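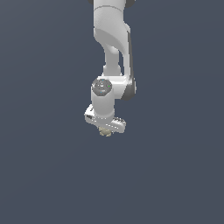

**Niall Pollock**
*Automation lead, Trornulard*

I finally got the second draft of our arm budget off to Angus last night, and I've enjoyed this one far more than a person should enjoy a spreadsheet. We're planning for two arms on the sample bench at Urnton, and before we spend real money I've been spending evenings in the simulator. The render up top is as plain as they come (white arm, gray background, small beige lump at the gripper), and I love it. With no bench and no walls in there, I can think about the arm and the hand and leave the room for later!

The big change since March is how I split the money. My first draft put nearly everything into the arms. Raphaël read it and asked where the fingers were. Fair! Our samples are lumpy and no two have the same outline, so I now have a proper line for gripper fingers, with spares, plus a smaller one for the pads that go on them.

As it stands, out of every 100 dollars:

- 40 for the arms and their controllers
- 39 for the bench, guarding, power and cabling
- the rest for fingers, pads, training and a cushion

That bench number made me wince. The Aitken quote includes a steel stand, and Murdo thinks we can reuse the old one from the packing room if it's stiff enough. He's going to bolt a weight to it and see how much it wobbles. I'm hoping for good news, but the full price stays in until he's done.

The other open question is mounting. I've been bringing the arm in from above in the simulator and I like how much space that leaves underneath — but an overhead frame costs more than a pedestal, and cleaning up there is a pain. Sodolex is sending prices for both.

Next up is a bench model, so I can check reach before we order anything. If you've budgeted for odd-shaped parts and have a finger design you're fond of, please leave a comment. I'd love to see drawings, even rough ones on the back of an envelope.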